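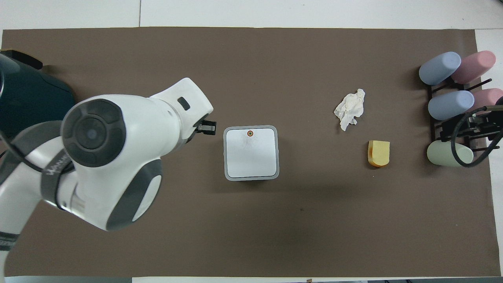

Brown mat on a white tabletop.

2 min read

How to mix a casein shake without lumps

1. Pour 42 ml of cold water into the shaker for the paste.
2. Add one 33 g scoop of powder – level, not heaped.
3. Stir to a thick paste, then let it stand for two minutes.
4. Add 250 ml of cold milk, close the lid and shake for 20 seconds.

Casein thickens as it stands. If it sets too firm, add milk one spoonful at a time. Rinse the shaker right after use.

We use cookies to improve this site. Accept | Settings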